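Home / Magazine / Food / Smoked mackerel

My grandmother's village had 11 smokehouses when she was a girl, and by the time I was old enough to be sent out for mackerel there were 2. The one we used belonged to Rupert Nägeli, who smelled of alder from one end of the year to the other and wrapped everything in brown paper (the grease came through before you reached the corner, and I always ate the tail on the way home).

I went back in July with an empty cooler and very high hopes. Rupert has retired, but Nadja Leitner runs the place now under the name Stovero, and oh, that fish! The skin was the color of an old penny and it peeled back in one piece. She brines hers overnight with brown sugar and a few bay leaves, then hangs it somewhere breezy until the surface turns tacky – she was very firm with me about the tacky part.

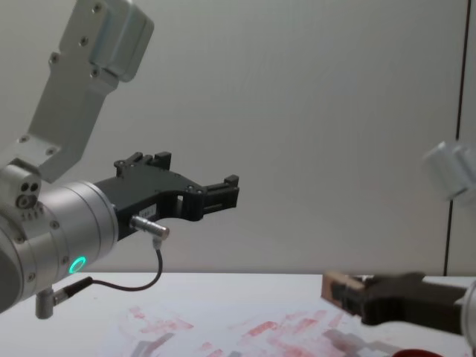 The smoking itself goes in two stages, low at first and then hotter toward the end, so the flesh cooks through and flakes. Nadja won't use a timer. She goes by the fins, which should tug out without a fight, and she pulled one to show me before handing over the rest of the fish for lunch. We had it with boiled potatoes, sour cream and a heap of pickled cucumber, and I had seconds, and then a bit more while the dishes were being done.

I bought far too much, of course. Half of it became a spread with horseradish and lemon, and the bones went into a pot for chowder. 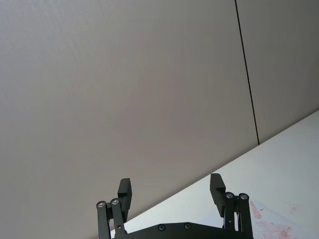 Can you freeze smoked mackerel?

You can, and it keeps its flavor well if you wrap each fish tightly and eat it within a couple of months. Thaw it in the refrigerator overnight. The texture goes a little softer, so I save the frozen ones for spreads and fish cakes and eat the fresh ones with my fingers.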